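How to Read a Condo Floor Plan Before You Tour

I love floor plans! Ten minutes with one can save you a whole Saturday of walking through units that were never going to fit your life. Grab a pencil, a ruler and the plan for any unit you're curious about.

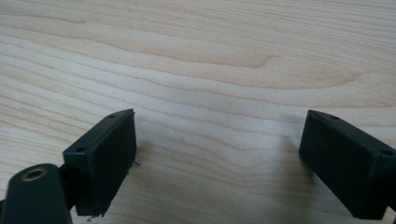 R. Hsieh
Buyer Guides Editor, Cleltstead Condo Living

Step 1. Find the square footage and check what it covers. A plan marked 900 square feet may be measured to the outside of the walls, and some sales sheets fold the balcony in too. Ask for the interior number in writing.

Step 2. Find the scale bar. Mark its length on a strip of paper and you've got a handy little tape measure for every room (I keep mine tucked in the folder).

Step 3. Draw your furniture. Measure your sofa, bed and dining table at home, then sketch them in at the same scale. Leave 36 inches for any path you'll walk every day.

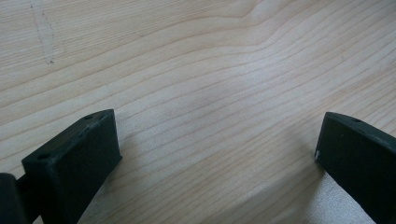 Pale wood with a gently curving grain.

Step 4. Follow the door swings. Those small arcs show which way each door opens, and they eat up more floor than you'd think! Look hard at the closet and bathroom doors.

Step 5. Locate the unit on the building's floor plate. At Mirska, unit 602 would be on the sixth floor, but you still need the plate to see how close it sits to the elevator and trash room.

Bring your marked-up plan to the tour and write the real measurements right on it.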